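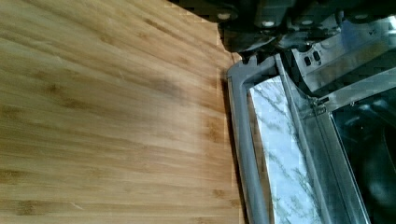 Brostora Songbook Project: where we are at the end of October

Hi all, and thanks again for the second half of the grant, which landed in time to pay the engraver before she got cross with me. I promised a plain update, so I'll go through it in the order things sit in my notebook.

The book is coming along! We set out to publish a clarinet playalong of dance tunes from the Brostora collection, with a piano part and backing tracks, aimed at players who've had two or three years of lessons. The contents list is now closed at 8 tunes. I know the application said we might stretch to more, but the long waltz takes up five pages all by itself (repeats, a key change, a coda that goes on forever) and I'd sooner keep it whole than chop it up to squeeze in another polka.

Six of the tunes are fully arranged and proofread. The remaining 2 are arranged but the piano parts need thinning out. I wrote them late at night and they're far too busy, and when I tried them with my Thursday-level hands I couldn't get through either one at the marked speed. If I can't play it, a school accompanist with ten minutes' notice won't love it either.

Range was the big headache over the summer. The original melodies were written down for violin, so they hop up into places where a newer clarinet player squeaks. I moved four of them down a step or more and rewrote a couple of bars so nobody has to cross the break in the middle of a fast run. The students who tested the drafts did fine with everything except the second half of the mazurka, so I added an easier line in small notes under the main one. They can pick.

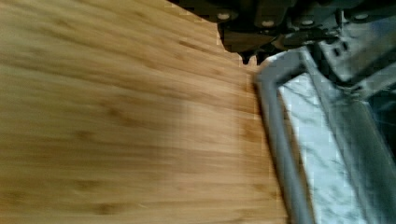

The backing tracks are recorded at two speeds, performance and practice, with a two-bar count-in on each. Unico did the mixing and were very patient about my changing my mind on the count-in (clicks, then woodblock, then back to clicks). We're offering downloads with a code printed inside the cover. I asked for a price on CDs too, and a small batch is doable, mostly for teachers who still have a player in the room and like it that way. I'd like your okay on that before I order, as it wasn't in the original budget.

Permissions are done, with one exception. Ziółkowski, the publisher that holds the 1950s edition of the wedding march, has agreed to let us use the tune but wants to see the credit line before it goes to print. I sent it over and I'm waiting to hear back. If they say no to the wording we'll fix the wording, that's all. If it drags on past the print deadline, I have a spare tune ready that fits the same two pages.

On to money. The first print run is 200 copies, through Ronine, spiral bound so it stays open on a stand. That was a must for every teacher I talked to. The proof copy came in $184 under what I'd set aside for printing and proofing, and I'd like to move that over to the piano rewrites and one more hour of studio time. Engraving is paid. Mixing is half paid, with the rest due on delivery of the final tracks.

What slipped: the teacher notes. I had planned one page per tune and I've written three. They take me longer than the arranging does, which surprised me, and my first tries read like a lecture. I've switched to short tips on breathing spots, tricky fingerings and what to practice first, and those go faster.

Next up are the piano fixes, the last of the notes, and a second listen to all the slow tracks, where I think the polka drags a bit. I'll send the cover options as soon as I have them. Two are green and one is a pretty loud orange, and I'm leaning orange.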